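Service Parts and Vehicle Electronics Technician
Cadulari Motors, Drondineck plant

Cadulari Motors builds the Zundow, a two-door compact sold as a coupe and a convertible. The facelifted car goes on sale in December, and we are hiring a technician for the vehicle electronics shop at Drondineck. The position is full time and permanent, on the day shift.

About the shop

The electronics shop sits between final assembly and the road test building. It handles cars that come off the line with a stored fault, along with pre-production cars on loan from engineering. There are 21 people in the shop today, split between the bays and the bench room. You would work mostly in the bays for the first year and rotate to the bench after that.

The facelifted Zundow has a new instrument display, a new body control module and a revised wiring harness behind the dash. The engines carry over, with the larger one now rated at 321 hp. Most of the diagnostic work in the coming months will be on the display and the door modules, and on the convertible's roof controls.

What you will do

Read and clear fault codes, and trace the cause using wiring diagrams and a meter.
Remove and refit dash panels, seats, door trim and consoles without marking them.
Replace control modules and load the correct software for the car's build and market.
Calibrate the parking sensors and the forward camera after repair.
Take cars on the test track and, once signed off, on the public road loop.
Write up each job in the shop system before the car leaves the bay. Write-ups go to the line the same day, so they need to be clear to someone who has not seen the car.
Help the launch team with the pilot cars. Expect some changes in the procedures while this goes on.

What we need from you

A two-year degree or certificate in automotive technology, or a completed apprenticeship.
At least 4 years of paid work on cars or light trucks. Dealer, fleet and independent shop experience all count.
Good working knowledge of 12-volt systems and CAN networks. You should be able to explain how you would find a parasitic draw.
A valid driver's license with no suspensions in the past three years. You must be able to drive a manual transmission.
Normal color vision for wiring work. This is checked at the medical.
Ability to lift 50 pounds and to work in a footwell or under a dash for long stretches.

Useful but not required: convertible roof repair, soldering, experience with vehicle software loading, conversational Spanish.

Hours and pay

The day shift runs from 6:30 a.m. to 3 p.m. with a half-hour unpaid lunch. Overtime is offered first to those who ask for it. During launch there will be required overtime, posted two weeks ahead. There is no regular night work in this position.

Pay is hourly and follows the Grade 6 scale. Your starting step depends on years of experience, and the scale is sent to everyone who is invited to interview. You will also get a tool allowance of $2000, paid in two halves: the first with your opening paycheck and the second after six months. Specialty tools and scan equipment are supplied. Health and dental coverage begins on the first of the month after you start. Employees can lease a Zundow at the staff rate after one year.

Training

The first three weeks are spent in our training center on Nic Giolla Road, a ten-minute drive from the plant. You will be paid your full rate. The course covers the Zundow's networks, high-strength connectors, static protection and our write-up system. There is a written test and a practical test at the end, and each can be taken twice.

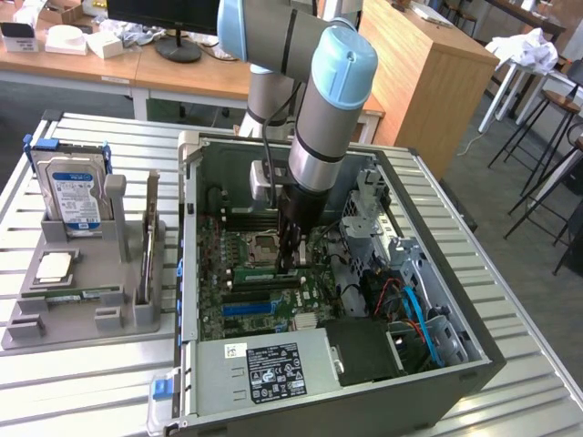
Robot arm with a parallel gripper over an open desktop computer.

How to apply

Apply through the careers page under Drondineck, job title "Vehicle Electronics Technician." Attach a resume and copies of any certificates. A cover letter is optional. If you have worked on a fault that was hard to find, a short paragraph on how you found it is more useful to us than a list of references.

Applicants who meet the requirements will get a phone call of 20 minutes or so, followed by a half-day visit. The visit includes a bench exercise, a diagnostic exercise on a car and an interview with two shop leads. Bring safety shoes if you own them. We have loaner pairs in most sizes.

Offers depend on a driving record check, a medical and a drug screen. We do not pay relocation for this position. Current employees should apply through the internal board and tell their supervisor before the visit.

Cadulari Motors is an equal opportunity employer. If you need an adjustment for the phone call or the visit, note it on the application form and the hiring office will contact you to arrange it.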